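四月,上午 9:15

昨天 Frøydis 问我,为什么我们的"起始段裁剪"一直用固定秒数,我没有好的回答。所以今天把这件事从头写一遍,给自己,也给组里其他人看。我的中文写得慢,有不准确的地方请直接在旁边改。

**问题。** 手持夹爪采集的每一段示范,开头都有一段"准备时间":人已经拿好两个夹爪,还没有开始动作。旧的做法(Leif 写的脚本)是每段固定删掉开头 8 秒。有的人准备得快,8 秒以后已经在抓东西了,接近阶段就丢了一部分。有的人准备得慢,8 秒以后还在调整手腕,策略就学到一种没有意义的小幅抖动。上个月在 Holmgren 任务上看到的"先抖一下再伸手",我认为和这个有关系,但是没有证明。

**想法。** 不用时间,用姿态来决定起点。如果头部视角里能同时看到左右两个夹爪,而且它们相对于桌面基本不动,就算"准备好"。从这个状态的最后一帧开始保留。这样每一段的起点在几何上是相似的,长度可以不同。

准备姿态我对大家的要求写得很简单:两个夹爪在桌布上方,朝前,左右都在头部相机的视野里。背景不作要求。

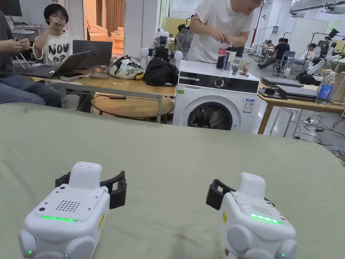

## 检测方法

分三步做,先用最笨的办法。

1. 在头部图像里找两个夹爪。没有训练新的网络,用的是 Endo 里面现成的分割,提示点放在图像下部的左右两边。夹爪外壳是白的,桌布是浅绿色,边界比较容易分。绿色灯条有时候会被单独分成一块,后处理的时候和外壳合并。
2. 计算两个掩码的中心,以及中心之间的连线。连线的角度和长度都要在一个范围里,范围是从人工标注的片段里取的。
3. 计算静止。连续 15 帧,两个中心的移动都小于阈值,就标记为"准备好"。头部自己也会动,所以先用背景的特征点估计一次头部运动,把它减掉,再看夹爪。

第三步最麻烦。背景里有人的时候,特征点会落在人身上。人抬手,算法就认为头在动,然后从夹爪的运动里减去一个错误的量。我们这个房间一直有人坐着或者站着,不能假设背景是静止的。Kartini 建议只用桌布以后的家具,比如洗衣机正面和两边的木桌。我试了,洗衣机正面很好用:旋钮、圆门的边缘、右上方蓝白色的标签,都是稳定的角点。洗衣机上面的瓶子和杯子不能用,会有人拿。

桌布本身也不能用。颜色太均匀,能找到的点都在褶皱上,手臂碰到以后褶皱会变。

## 标注

我和 Maj-Britt 各自独立标了 22 段。规则:看视频,按下键的时刻是"最后一帧还没有开始动作"。标之前没有讨论,标完以后才比较。

- 大部分片段我们的差别很小,在几帧之内。
- 有 9 段差别比较大。一起重新看,原因几乎都是同一个:操作的人先动一个夹爪,另外一个还停着。我把第一个夹爪动的时刻当作开始,Maj-Britt 等到两个都动。
- 讨论以后决定用第一个夹爪。双臂任务里,先动的那只手常常是去固定物体,如果删掉,后面就看不懂了。

这个规则已经写进标注说明。请以后标注的人不要凭感觉,先看说明。

还有一种情况当时没有想到:夹爪位置不动,但是手指在开合。Edvin 有这个习惯,开始以前会捏一两次。按照中心的移动,这是静止;按照夹爪开度的信号,这是动作。目前我把它当作静止,因为夹的是空气。如果以后有任务是从夹着物体开始的,这里要重新考虑。

## 画面下边缘的问题

运行第一遍以后,漏检集中在一种情况:右边的夹爪位置太低,下面的一部分在视野外面。掩码变小,中心往上移,连线的角度就不在允许的范围里了。人稍微抬头,就会发生这个。

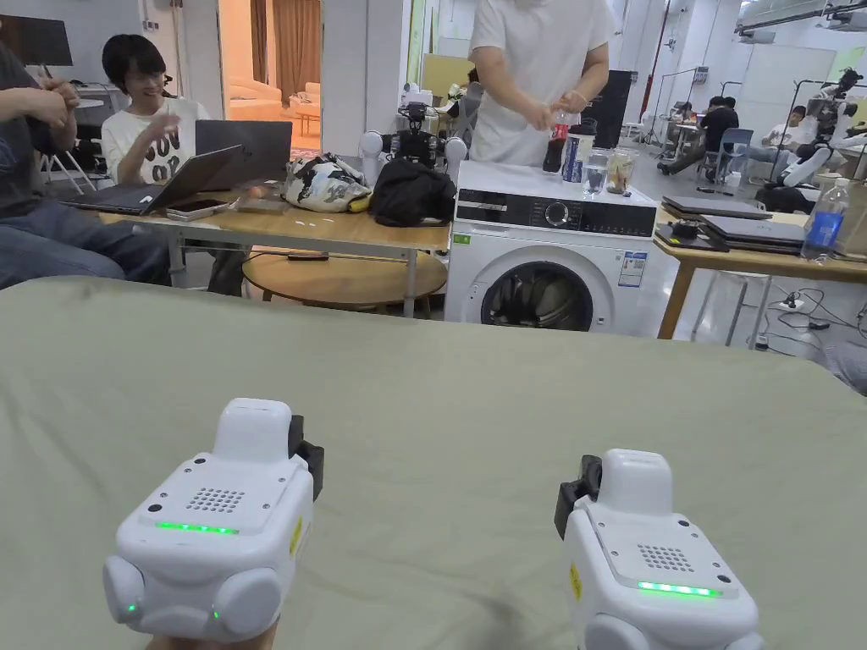 我考虑过两种修改。第一种是放宽角度的范围,简单,但是误检也会变多,特别是人已经把一个夹爪伸出去的时候。第二种是不用掩码的中心,改用外壳上固定的特征,例如灯条。灯条在外壳上面,两个夹爪都有,形状细长,还能给出方向。现在用第二种,灯条找不到的时候才退回到掩码中心,并且在日志里写一个标记,方便以后查。

灯条的缺点是曝光。光线强的时候它和白色外壳的差别变小,只看亮度不行,要看色相。Leif 提醒我,洗衣机左上方有一个绿色的小贴纸,色相很接近。确实,第一版代码在几帧里把贴纸当成了左边的灯条,我看可视化的时候还以为是坐标写反了,浪费了一个小时。解决办法是只在夹爪掩码的内部找绿色。

夹爪后角上白色的圆盘旁边也有绿色小灯,面积小,用长宽比就可以去掉。

## 结果(初步)

用新的起点重新裁剪了 Cumaleo 那一批数据,其他参数和旧的训练完全相同,随机种子也相同。

人工标注的 22 段里,自动起点和商定的标注一致的占多数。不一致的那些,自动的结果总是偏晚,没有偏早的。偏晚的原因是静止阈值对慢动作不敏感:有人起步非常慢,前面几帧的移动还在阈值以下。我宁可偏早,多留几帧静止没有大的害处,丢掉接近阶段比较严重。下一版在检测到的起点之前再多留 15 帧,先这样试。

策略方面只做了很少的测试,不能下结论。我看到的:起步的抖动变少了,Kartini 没有事先知道是哪一个模型,也这样说。抓取的成功有没有变化,现在的次数不够,我不写数字,写了大家会引用。

一个不好的现象:新模型有时候在起始姿态停得太久。我猜测是有些片段里保留的静止帧还是太多,模型学会了等待。这和上面"再多留 15 帧"的打算有冲突,所以两件事要分开测,不要在同一次训练里一起改。

## 给采集的同事

- 开始以前把两个夹爪都放在桌布上方,低头到能同时看到两个夹爪的下面部分。
- 停一下再动。不需要数秒。
- 桌布左边有褶皱没有关系,不用重新铺。
- 洗衣机请不要移动。如果一定要移动,在记录表里写时间,我需要重新选背景点。
- 洗衣机正面请不要再贴新的标签。

## 还要做

- 静止阈值按照操作的人来设,还是用统一的值?Truter 那批数据人比较多,可以在上面比较。
- 把"先动一只手"的片段单独列出来,看模型在这些片段上是不是更差。
- Frøydis 想要一个不依赖房间的版本,不用洗衣机作参考。可能要用夹爪自己的惯性数据,时间同步还没有检查。
- 旧的 8 秒脚本先不要删除,Leif 还有一个对比实验在用。
- 日志里"退回到掩码中心"的帧占多少,下次统计。

下午 3:40 补充:Maj-Britt 发现有两段的左右掩码交换了,都是人把两只手交叉的时候。起始阶段不会交叉,所以对裁剪没有影响,但是同一个代码如果拿去做全程跟踪就会出错。已经在函数开头写了注释,修改等下周。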